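Stivo Opens Mernanum Linen and Uniform Reuse Program to Small Employers

May 24, 2025

MERNANUM – Stivo, the textile reuse company, is opening its uniform and linen reuse program to small employers. Until now the service was available only to hospitals, hotels and school districts with contracts of a year or longer. Any business with at least 5 employees can now sign up by the month.

Under the program, employers send in work shirts, aprons, scrubs, towels and table linens they no longer need. Stivo sorts the items at its Ngata Street building. Pieces in good condition are washed, folded and sold back into use at a reduced price. Worn pieces are cut down for cleaning cloths or sent to a fiber recycler.

"Small restaurants and dental offices have been calling us for two years, and we had to turn most of them away," said Nuanchan Rungrueang, general manager of Stivo. "They might have one bag every few weeks. Our trucks were not set up for that. The new pickup route is."

The monthly plan costs $20 per pickup, with no setup fee. Each pickup covers up to two standard bags, which Stivo supplies. Customers who need more space can add bags when they schedule. Shoes, leather goods, and items soaked in oil or solvent are not accepted.

Employers do not have to remove logos or name tags before sending items in. Stivo staff take off sewn name tags during sorting. Garments with a company logo are not resold unless the owner agrees in writing. Owners who prefer not to have logo items resold can have them cut into cloths at no added charge.

The company tested the monthly plan with 265 employers beginning in December. Bakeries and hair salons made up the largest share of the group. Several asked for evening pickups, and the Tuesday route now runs until 8 p.m. as a result.

Stivo is also adding a second sorting shift. Ashraful Sultana, who has managed the day shift since the building opened, will train the new team and oversee both shifts through the end of the year.

"Most of the job is checking seams and hems and knowing what will hold up to another round of washing," Sultana said. "People pick it up fairly fast. We start them on towels and move them to garments in the second week."

Applications for the evening shift are open now. No experience is required. Applicants should be able to stand for most of a shift.

Pickup is available in Mernanum and in Breten. Service to other towns will be considered once the two routes are full. Combined, they have room for 638 customers.

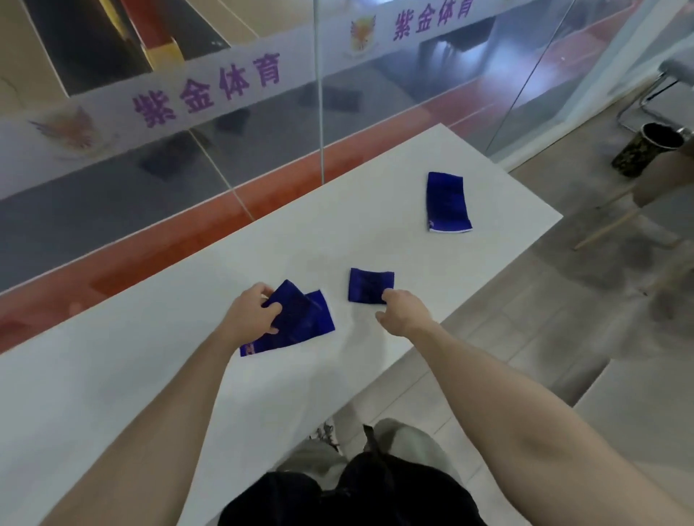
Employers can sign up by phone or at the front desk of the Ngata Street building, Monday through Friday, 8 a.m. to 5 p.m. Bags are delivered within a week of signup, and the first pickup can be scheduled at the same time.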